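Project report, Sirilville robotics elective
Noreen Ó Riain and Ottó Kelemen
Jul 31, 2019

What we wanted to find out: which end effector is better for soft stuff like clothes. Two options, the two-finger clamp and the jointed hand. We called the whole thing Mulligan bc we had to restart the plan twice in January.

Setup. Bedroom room, gray sheet on the bed, yellow top on a wooden hanger. Head camera plus one fixed camera off to the side. Controller was the lab's default one, we only changed the grip force and the closing speed. Logged 2,041 grip attempts in total, almost 200 of those thrown out for bad timestamps.

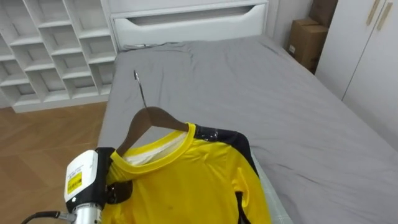
Clamp on the left shoulder, head cam. 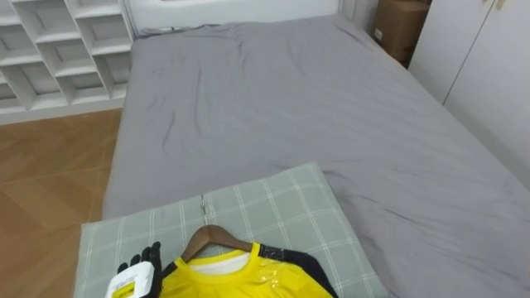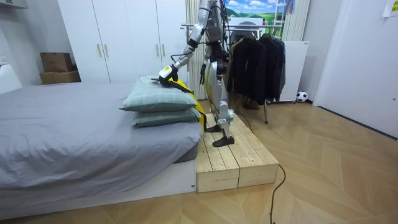

Clamp results. Good on thick edges and seams. Bad on flat fabric, the fingers just slide over it unless you come in at a steep angle. Lowering the closing speed to 70 helped (controller units, not percent, we mixed that up at first). Raising the force did less then we expected.

Hand results. Better on rigid things, bottles etc. On cloth it bunches up too much at once and then the release is slow. Noreen thinks this is a finger timing problem, Ottó thinks its the approach path. Not settled, need more runs with the same start pose.

Cameras. Head view is nicer for picking the grip point. Side view is better for checking afterwards if the cloth got lifted or only dragged. We should of synced the clocks on day one. Lost most of an afternoon on it.

Still to do: rerun the hand at the slower speed, get up to 3,000 attempts, redo the Dredstead plots with axis labels this time. Code is in the shared folder under mulligan_v3, ignore v2.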